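Home Shop Lots Trade Jobs Contact

Flolleck > Jobs > Sorting room > Small goods sorter / packer

Small goods sorters and packers wanted, casual, sorting room at Brorkon Street

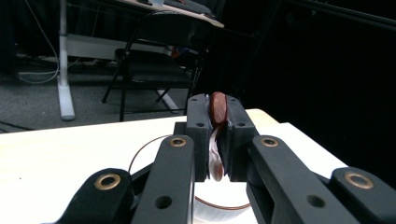

Posted 12/14/25. Start as soon as you can, ideally before the end of December, but January is fine for the right person.

We need four people. Two of the spots are mornings, the others are afternoons, and if you can do either say so because it makes the roster a lot easier.

What we do, quickly. Flolleck buys mixed lots of little things. Buttons, beads, counters out of board games, cabochons, toggles, polished stones, doll eyes, bits of costume jewellery that have come off the bit they were on. Lots come from shop closures, deceased estates, craft rooms, the odd theatre wardrobe. It all gets unwrapped, cleaned up if it needs it, matched, sorted, wrapped again and put in a drawer with a label. Then somebody in Ballarat or Brisbane who has been looking for that exact brown oval for their nan's coat orders it and we send it out.

That is the job. Unwrap, look, sort, wrap, drawer. Then picking orders in the second half of the shift.

The work

Most shifts you'll be at the long bench by yourself or with one other. A lot gets tipped into the shallow tray (never straight on the bench, things roll). Paper comes off. Older stuff is often twisted up in tissue or lolly wrappers or whatever the last owner had lying round, and you go through every scrap of it before it goes in the bin. We've found good things in scrunched paper. We've also binned good things in scrunched paper, hence the rule.

Then by colour family, then by shape, then size. Browns are the worst. Everyone thinks browns will be easy. Reddish brown, toffee, tortoise, dark horn, that purply one we call prune. If you can look at two browns under the window and tell me they're not the same one, you'll do well. Ovals go with ovals even if they are nearly round. Nearly round is still oval in the drawers, please don't start a third category, we've had one and it took weeks to undo.

Glossy pieces get handled by the edges and wiped with the soft cloth. Anything matte gets brushed. Anything you aren't sure about goes in the Ask tray and Friederike looks at it at the end of the day. A full Ask tray is fine. A guess in the wrong drawer is a pain for months.

Wrapping: one piece, one square of tissue, fold don't twist. Sets stay together in a glassine bag. Chipped ones get their own bag marked C, they still sell, people use them for mosaics.

Drawers and labels

There are around 102 drawers in the main wall plus the overflow boxes under the bench. Every drawer has a Pasell tag, which is our stock system, runs on the old tablet by the door. You scan the tag, say what you've put in, done. At the moment the catalogue has 2,921 lines in it and plenty of those are the same thing entered twice under different names, so part of the job over summer is going through and merging. Not glamorous. Some people love it. You'll be shown how, no computer background needed, but you do need to be able to type and to spell tortoiseshell, which is more than can be said for the current labels.

The Wendt lot

Reason we're hiring now. We took on the whole of the Wendt haberdashery stock when the shop shut and it filled the back storeroom to the ceiling pretty much. Tea tins, shoe boxes, drawers still with the stuff in, one suitcase. None of it listed. Some of it was wrapped very nicely by someone who cared and some was clearly swept off a counter in the last week. It'll take us most of the year. First months will be nearly all Wendt, so if you like opening tins and not knowing what's in there then this is a good time to come. If you'd rather have everything in order on day one, maybe wait and apply later, no hard feelings.

Who we're after

Someone who can sit (or stand, the bench goes up and down) and do fine work for a few hours without getting ratty. Good eyes or good glasses. Steady hands help. Decent colour vision is needed for the sorting bench, and we do a quick check with a tray of mixed greens and browns, it's not a medical test. If colour's not your thing but the rest of the job sounds good, tell us, there is packing and order work that doesn't depend on it.

You don't need experience. We've had a retired dental nurse, a uni student, a fella who tied fishing flies and a woman who'd only ever worked in a bakery, all good. Sewing or beading knowledge is handy as you'll know what customers mean when they write in. Patience with customers' handwriting also, we still get orders by post.

Must be 16 or over. Right to work in Australia. Police check not needed.

Also you need to be ok with: dust (old boxes, masks are in the top cupboard), the smell of old tins, the radio on low, and cleaning down your own end of the bench when you finish. Every shift, even if you're going to be back tomorrow.

Not suitable if you have a bad reaction to wool or mothballs, there is a fair bit of both in the Wendt boxes. Please mention it up front.

Hours and pay

Mornings or afternoons, school hours possible. Casual rate under the award with loading, paid fortnightly, super on top. Proper break with a proper kettle. After the first stretch we're happy to talk about part time for anyone who wants more regular hours. We can't promise it, depends on how orders go after Christmas, but both of the people in the shop now started as casuals.

No nights. No public holidays. No work from home, sorry, we get asked. The stock doesn't leave the building except in a parcel.

Getting here

Brorkon Street, upstairs, over the tile place. Door is on the lane side, green, sticks a bit in wet weather, push. Tram at the corner. Street parking is timed so don't park there for a whole shift. Bikes can come into the stairwell. There are stairs and no lift, I know that rules some people out, and if the stairs are the only problem get in touch anyway as some of the labelling and order packing can be done at the downstairs counter in the shop.

Trial shift

Everyone does a short paid trial before we both decide. You'll get a tray from a mixed lot, some tissue, a set of empty cups and a loupe if you want one. Sort it however makes sense to you first, then we'll show you how we do it and you have another go. It isn't a race. What we look at is whether you check the paper, whether you ask when stuck, and if the bench is tidy when you stand up. Fast comes later by itself.

Wear a plain top if you can, no loose beading or sequins (they fall off and end up in stock, yes really). Hair tied back. Short nails or long nails both fine, long ones are quite good for picking up flat pieces.

How to apply

Email or drop a note through the lane door, to Friederike Eichhorn, who runs the sorting room. No need for a fancy resume. Tell us:

your name and how to reach you
mornings, afternoons, or either
when you could start
anything you've done with your hands, paid or not, knitting, model kits, bike repair, icing cakes, it all counts
any allergies as above
whether the stairs are ok

If you have a colection of something small, tell us about that too. Not required, but we do like hearing.

Please put "small goods" in the subject line or it goes in with the trade enquiries and sits there. Friederike reads them all herself, replies may be slow in the week before Christmas as that's when the post orders pile up. If you haven't heard by the second week of January send it again, we won't mind.

People who applied last winter and missed out are very welcome to have another go. We only had the one spot then and it was a hard pick.

A couple of things people have asked already

Can I buy stock? Yes, staff price, but goes through the shop till like everything else, and nothing from a lot that hasn't been listed yet.

Can friends do the same shift? Yes if the roster allows. Apply separately.

Do you take people for a school placement? Not over summer. Ask again in term time.

Is it boring? Some days. Brown ovals for a whole morning is a lot of brown ovals. Then you open a tin and it's glass flowers.

Applications stay open till the spots are filled, and the ad comes down when they are.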